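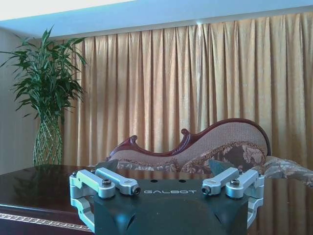
The gripper over a table, with a chaise longue and gold curtain behind.

Home-built arm moves on to household jobs

Members of the Villix shared workshop have begun trying out their robot arm in a furnished room, after almost 12 months of work at the bench.

The project, called Rerar, is led by Mirela Lopes, a retired fitter. The group wrote its own control software and built the stand in the evenings. The gripper is a ready-made unit marked Galbot, with two dark fingertips worked by metal links.

"On the bench everything is flat and grey," Lopes said. "We wanted polished tops, curtains and plants – the things people have at home."

The group has drawn up a list of 202 small tasks, starting with picking up cups and folded cloths. Four members share the testing, and notes are kept in a logbook at the workshop.

Parts and running costs are paid for from members' fees. The next open evening is planned for December.

29/08/2025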